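Green tabletops: does the colour grow on you or not?

stallo_dan
We're redoing the back room and my wife has her heart set on a bright green top for the work table. The one she likes is called Lerkberg, and the shop wants a 30 per cent deposit before they'll even cut it. I'm not sold. Every photo in the brochure has one lemon and a linen napkin on it. What does a green table look like once people put their ordinary stuff on it?

maplekettle
We had a green desk for years and I loved it. Cheerful colour, goes with anything. You'll stop noticing it in a week.

gumnut51
"Goes with anything" is what people say about whatever they've already paid for. My sister's green bench went with nothing, and under a ceiling light it threw glare straight back at you. Ask for a bigger sample than the little square they hand out.

stallo_dan
That's my worry. Has anyone got a picture of one with things on it? Not a catalogue shot.

salinas_shed
I wrote up our club table on my page, so I'll paste the bit that matters. Make of it what you will.

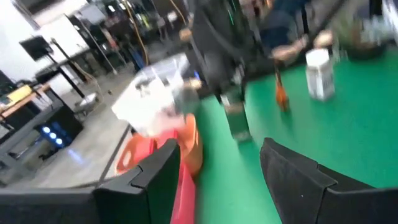 SALINAS, October 4, 2019

The green table is still dividing the members. Put a dark green box on it and the box goes quiet against all that brightness, while a white bottle jumps out at you from the other side of the room. Orange does well too. Sebastián Rivadeneira picked the colour and maintains it makes small things easier to find. I remain unconvinced, and I've asked for grey next time.

gumnut51
Thanks, and there's the pale glare around the box, same as my sister's. I rest my case.

maplekettle
Oh come on, any smooth top will shine a bit. I think it looks great with the bowl of greenery at the back. Nobody would look twice at that bowl on beige.

gumnut51
It's a dark bowl. It would show up fine on beige.

salinas_shed
For what it's worth, glare bothers me less than the colour does. Sebastián says I'm just being difficult. We argued over it for 10 minutes at the last meeting and neither of us budged.

stallo_dan
Does the green show marks? The shop told me theirs "hides everything", and I've heard that one before.

salinas_shed
Ours shows crumbs and pencil dust. I wouldn't believe anyone who says a plain bright surface hides things. A speckled one, maybe.

priya_in_guelph
I'd look at Stallosura before signing anything. They do a duller green, and they mailed me an offcut for free. Leave it on the table you've got now and see how you feel after a fortnight.

gumnut51
Sensible. Though a duller green is just how you end up with a table the colour of a school hallway.

stallo_dan
Offcut requested. My wife reckons I'm stalling, and she's right. The deposit can wait until it gets here.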